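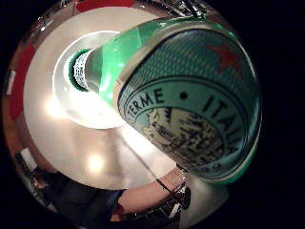 Bonjour Saimi,

Voilà le point d'août sur l'atelier verre et table de Lorkier, comme convenu avec le fonds Antoniuk. Je le fais un peu long, il s'est passé pas mal de choses depuis le printemps et je préfère tout mettre au même endroit.

D'abord les bouteilles. La collecte auprès des restaurants du quartier marche mieux que prévu, surtout pour l'eau minérale. On a beaucoup de verre vert, dont celui à l'étoile rouge avec « TERME » et « ITALIA » écrits en arc autour de la petite gravure ronde. C'est de loin le préféré du groupe ! Couché sur une table claire, avec la lumière qui tombe sur l'épaule, le vert devient presque émeraude, et c'est en regardant ça qu'on a décidé de garder une partie des étiquettes au lieu de tout décoller. Je sais que le dossier de départ parlait de verre nu. Dis-moi si ça pose un problème, je peux rédiger une note, mais franchement les participants y tiennent.

Ensuite les séances. On en a tenu 8 depuis le dernier rapport, toujours dans la salle du fond à Flarneslow, avec 10 inscrits et une liste d'attente que je n'ose plus regarder. On trie, on lave, on dessine, et les trois dernières fois on a travaillé la mise en table : où poser une bouteille, debout ou couchée, quelle couleur de nappe derrière, ce genre de choses. Les discussions sur les nappes durent des heures (le camp du beige est en train de gagner). Une participante a commencé un carnet d'étiquettes, avec des relevés au crayon des lettrages et des petits emblèmes, et il est tellement soigné que j'aimerais le montrer à la restitution.

Côté budget, il nous reste 3335 euros sur la subvention. Le gros morceau à venir, c'est la coupe du verre. Le premier devis de Stumard était trop cher, j'ai demandé une version sans polissage des bords et je l'attends toujours. Les bacs de lavage et les gants sont payés, les factures sont dans le dossier partagé. Il me manque un ticket de brosses, je le cherche – il doit être dans une poche de manteau.

Ce qui traîne : le rangement. Les caisses pleines prennent toute la longueur du mur et il faut les pousser avant chaque séance. J'ai repéré des étagères d'occasion, je voudrais ton accord avant de les réserver, la ligne « mobilier » étant vide dans le budget initial.

Pour la suite, je vise une petite présentation à l'automne, une grande tablée avec les pièces finies et les carnets ouverts à côté. La date dépend de Stumard. Je t'envoie le tableau des dépenses à part, et si tu peux passer un matin vers 10 heures, le café est prêt à cette heure-là.

À bientôt !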